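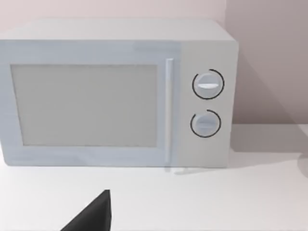

Figura 1. Microondas blanco con tirador vertical sobre encimera blanca.

Iluminación de la superficie de trabajo en cocinas domésticas con acabados claros

Memoria del proyecto de la asignatura Instalaciones y Confort Lumínico
Autora: Iara Acuña
Tutora: Bernadette Greenberg
Entrega: sábado, 19 de diciembre de 2020

1. Objeto

Se estudia la influencia de la reflectancia de los acabados en la iluminancia de la encimera de una cocina doméstica de planta lineal. El trabajo compara tres soluciones de alumbrado (plafón central, plafón con tira bajo armario y tira bajo armario únicamente) en dos cocinas de la misma geometría. La primera tiene paredes, frente y encimera claros; la segunda, frente de cerámica marrón y encimera de granito oscuro. Quedan fuera del alcance el consumo anual de la instalación y la aportación de luz natural.

2. Antecedentes

La iluminancia en un punto es la suma de una componente directa, que depende de la intensidad de la luminaria en esa dirección y de la distancia, y de una componente indirecta debida a las reflexiones entre superficies. En recintos pequeños la segunda no es despreciable. El método del factor de utilización la incorpora de forma global a través del índice del local y de las reflectancias de techo, paredes y suelo, pero proporciona un único valor medio para todo el plano de trabajo. En una encimera de fondo reducido situada bajo armarios altos ese valor medio es poco representativo, ya que los propios armarios interceptan buena parte del flujo del plafón.

Por este motivo se optó por un cálculo punto a punto con reflexiones difusas y se contrastó después con medidas. El valor de referencia adoptado para la zona de preparación de alimentos es de 600 lux, acordado con la tutora al inicio del proyecto. No se ha tomado de ninguna norma y no debe leerse como requisito.

3. Cocinas estudiadas

Ambas cocinas pertenecen a la promoción Dellden, construida por Ruiz-Ortega, y comparten distribución: frente de trabajo contra la pared larga, armarios altos en todo el frente salvo en la zona de la campana y ventana en el testero. Los propietarios de la segunda vivienda reformaron los acabados sin mover las instalaciones, circunstancia que permite aislar la variable de interés.

Las luminarias fueron las mismas en los dos casos. El plafón es un modelo Nukow con difusor opal y un flujo nominal de 1.000 lúmenes. La tira bajo armario, también con difusor, es de Ploltura. Antes de cada serie se dejaron encendidas hasta que dos lecturas consecutivas en el mismo punto coincidieron dentro de la resolución del luxómetro.

4. Método de medida

Se definió una retícula de 22 puntos sobre la encimera, repartidos en dos filas: una próxima al canto delantero y otra próxima al frente. En cada punto se apoyó la fotocélula en horizontal y se leyó el valor a distancia, con el cable extendido, para evitar la sombra del operador. Las persianas permanecieron bajadas y las medidas se tomaron de noche.

La reflectancia de las superficies se estimó por comparación entre la luz incidente y la reflejada, con la fotocélula vuelta hacia la superficie y separada de ella una distancia fija. El procedimiento es aceptable en acabados mate. En el granito pulido sobrestima o subestima según el ángulo — se repitió con tres orientaciones y se tomó la media — y la incertidumbre resultante es la mayor de todo el ensayo.
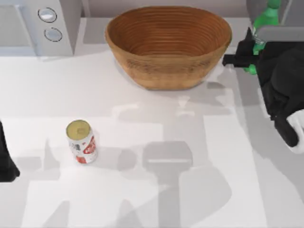 Los puntos ocupados por objetos que no pudieron retirarse se excluyeron en las dos cocinas, aunque el obstáculo estuviera solo en una de ellas. La retícula útil quedó así reducida a 19 puntos. La exclusión afecta sobre todo a la fila posterior, de modo que los promedios que siguen favorecen ligeramente al plafón.

5. Resultados

Con el plafón como única fuente, ninguna de las dos cocinas alcanza la referencia en la fila posterior. La cocina clara supera a la oscura en todos los puntos, y la diferencia relativa crece hacia el fondo, donde la componente directa desaparece por la sombra del armario y solo queda la indirecta.

Al añadir la tira, las dos cocinas superan la referencia en ambas filas. La diferencia entre ellas se reduce y deja de depender de la posición. Con la tira sola, el resultado en la encimera es casi el mismo, pero el contraste con el resto del recinto aumenta, en especial en la cocina oscura. Los valores calculados se desvían de los medidos unos 22 lux en promedio, con las mayores desviaciones junto a la campana, que en el modelo se simplificó como un prisma.

6. Discusión

El aumento de la componente indirecta tiene una contrapartida en la lectura de los volúmenes. 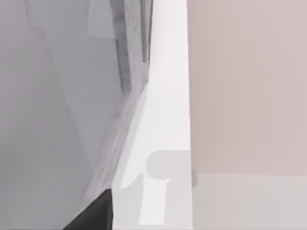 La uniformidad de la iluminancia y la percepción del relieve son magnitudes que tiran en sentidos opuestos. Cuando la luz llega a un cuerpo desde todas las direcciones con intensidad parecida, la diferencia de luminancia entre sus caras disminuye. Una superficie mate de color gris pálido, formada por planos que se encuentran en ángulos poco abiertos entre sí, se distingue entonces únicamente por bandas de gris algo más claras o más oscuras en los cambios de dirección. En una encimera blanca el efecto alcanza a los cantos, cuya visibilidad conviene asegurar por razones de uso. Una tira situada en la parte delantera del armario, y no al fondo, introduce una dirección dominante y recupera parte del modelado sin pérdida apreciable de nivel.

7. Limitaciones y trabajo pendiente

Solo se dispone de dos viviendas y de una serie de medidas por configuración. No se ha medido el deslumbramiento reflejado sobre el granito, que los ocupantes mencionaron sin que se les preguntara. En enero se repetirá la serie de la tira en posición delantera, con la retícula completa y con una placa patrón para corregir la estimación de reflectancias.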